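Jallora Loop Records: Data Card

Temperature control loop step tests, second public release
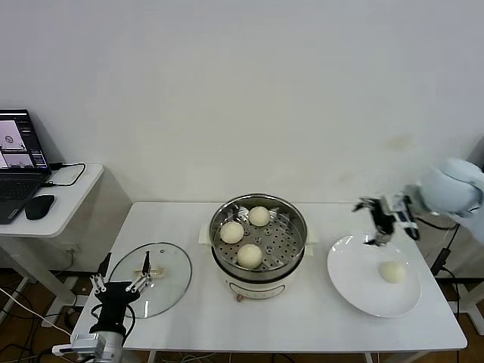 Steamed buns in the basket of an electric steamer, with the glass lid to the left.

Summary

Jallora Loop Records is a collection of 2587 step tests performed on small temperature control loops. Each record holds the setpoint, the measured temperature, the controller output and a short header giving the sensor type, the output type and the tuning values in force during the test. The collection is maintained by the Stelura Process Laboratory in Medina and is intended for work on controller tuning, loop identification and fault detection.

All records are time series. The release contains no images, no audio and no personal information.

Scope

The loops are bench and light-process loops heated by electric elements, hot water coils or low-pressure steam. The second release adds records from the steam bench at Merholm, which was not yet in service when the first release was prepared. Refrigeration loops, cascade loops and loops with more than one heating element under independent control are outside the scope of the collection.

Each test begins with the loop at a steady reading. The setpoint is then raised or lowered in a single step, and recording continues until the reading settles or the operator ends the test. Tests ended by the operator carry the flag "short" in the header. They have been kept because a loop that fails to settle is often the case of greatest interest to users.

Contents of the release

records/ contains one comma-separated file per test.
headers.csv contains one row per test, keyed by record number.
sensors.csv lists each sensor with its type, sheath and last calibration month.
split.csv assigns each record to the development set or the reserved set.
units.txt states the units for every column.
CHANGES.txt lists corrections made after the first release.

The reserved set has 426 records. It includes every record taken on the Merholm steam bench with a replacement valve positioner, so results on the reserved set reflect equipment that does not appear in the development set. Users reporting results are asked to leave the split unchanged.

Columns in each record

t: elapsed time in seconds from the start of recording.
sp: setpoint in degrees Celsius.
pv: measured temperature in degrees Celsius, after sensor linearization and before any display filter.
out: controller output as a percentage of full scale.
mode: "auto" or "manual".
alarm: blank in normal operation; otherwise the alarm code shown by the controller.

The out column is always given as a percentage, whatever signal the controller sends to the final element. The header field out_type states whether that signal was a relay contact, a pulsed voltage for a solid-state relay, a current loop or a proportional voltage. For relay and pulsed outputs, out is the duty cycle calculated over one full cycle period and then held until the next. This gives the column a stepped appearance that should not be mistaken for missing data.

Sensors

Most records use platinum resistance sensors with a nominal resistance of 1000 ohms at the ice point. The remainder use type K or type T thermocouples, as stated in the header. Resistance sensors were connected with three wires, except on the oldest Medina bench, where the terminal block accepts two wires only. Lead resistance on that bench was measured and subtracted before release. The uncorrected values are available in the column pv_raw, which is present in those files and in no others.

Sensors were checked against a reference thermometer at the start of each test series. A sensor found outside tolerance was replaced, and the tests taken since its last good check were withdrawn. Record numbers of withdrawn tests have not been reused, and gaps in the numbering are therefore expected.

Collection procedure

1. The bench was brought to the starting setpoint and held there for 30 minutes in automatic mode.
2. Tuning values were read from the controller and entered in the header.
3. Recording was started, and the setpoint was stepped after a brief baseline period.
4. On completion, the operator noted any disturbance, such as a door opened during the test or a change in supply pressure.

Operator notes appear in the header field remarks. Spelling has been corrected. The wording is otherwise unchanged, and abbreviations vary from one bench to another. "SSR" means solid-state relay in all records. "PB" means proportional band at Medina and push button at Merholm; the meaning is usually clear from the rest of the remark.

Processing

Time stamps were shifted so that every record starts at zero. Single dropped samples were filled by linear interpolation and marked in the column fill. Longer gaps were left empty. No smoothing was applied to pv or out.

Tuning values are given in the form used by the controller. Some of the controllers express integral action as a time and others as a rate, and the field ti_form identifies which applies. Users comparing tuning values across benches should convert them to one form first. A conversion table is included in units.txt.

Known limitations

Ambient temperature was recorded at Medina but not at Merholm.

Steam supply pressure at Merholm varied with other demand on the boiler. Where the variation was noticed it is mentioned in remarks, but no pressure signal was logged.

Steps upward outnumber steps downward, particularly on the electric benches, where cooling is passive and slow. A model fitted to the whole development set without regard to step direction will tend to describe heating better than cooling.

Valve stem position was not measured. The out column shows what the controller requested and gives no direct evidence of where the valve stood. Several records in the reserved set show a pattern consistent with a sticking stem, but they have not been labeled as faults.

Suitable and unsuitable uses

The records are suitable for comparing tuning rules, fitting low-order loop models, testing alarm logic and teaching. They should not be used to set safety limits, to size heaters or valves, or to judge the quality of any make of controller. Makes and model numbers have been removed from the headers for this reason, and users are asked not to attempt to restore them.

Changes since the first release

Merholm steam bench records added.
Header field ti_form added.
Output scaling corrected on the current loop records from Medina, where the live zero had been read as a nonzero output.
Duplicate rows removed from headers.csv.
The column formerly named temp renamed to pv.

License and citation

The collection may be used and redistributed for research and instruction, provided that this data card accompanies every copy. Commercial users should request written terms from the laboratory. Publications should cite the collection as "Jallora Loop Records, second release, Stelura Process Laboratory, Medina."

Maintenance

Corrections are issued each April. Reports of errors should state the record number, the column and the range of t concerned, and should be sent to the data desk at Stelura. Requests for bench drawings are handled separately by the Merholm site and may take longer to answer.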